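Jewelry at home: keeping it clean, untangled and out of the drain

By Akyol
Last updated: September

I've sold secondhand rings and chains from my kitchen table for 15 years, so most of my tips come from messing something up first. Nothing fancy here, just what works at my house.

1. Wash rings in a bowl, never over the sink
Warm water, one drop of dish soap, a baby toothbrush. Put the plug in anyway! I lost a little garnet band down the drain years ago and the plumber charged me 114 dollars to tell me it was gone.

2. Keep pearls away from the soap
Pearls get a wipe with a barely damp cloth and a night flat on a towel – that's all. Hang them up damp and the silk stretches.

3. Sort before you store
Silver with silver, costume stuff with costume stuff. Open bins are fine for boxed pieces and gift packaging, and I go by color so I don't have to read labels (my handwriting is terrible).

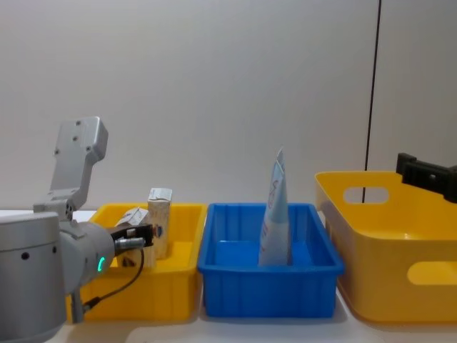
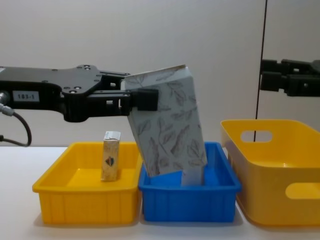 Bins side by side on a white tabletop.

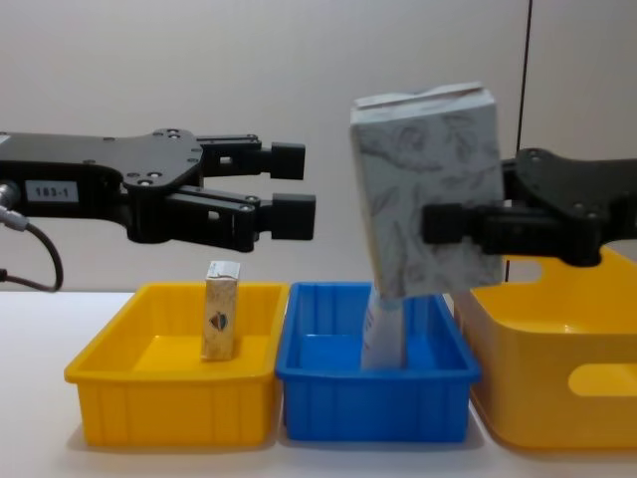
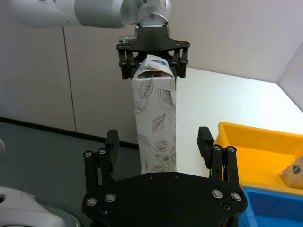
4. Untangle chains on a plate
Drop of baby oil on the knot, two sewing needles, good light. Wiggle the knot open from the middle and don't pull the ends. I once spent a whole evening on a Likano chain that cost me 79 cents at a yard sale, and I'd do it again.

5. Slow down the tarnish
Zip bag, squeeze the air out, toss in a strip of anti-tarnish paper. I buy the Drokix strips and swap them when the clocks change. A stick of plain chalk in the drawer helps too.

6. Scratched clasp?
For solid silver I use the 400 grit paper very lightly, then a polishing cloth until my arm gets tired. Please don't try it on anything plated – you'll go right through to the brass, and then it's off to the repair counter.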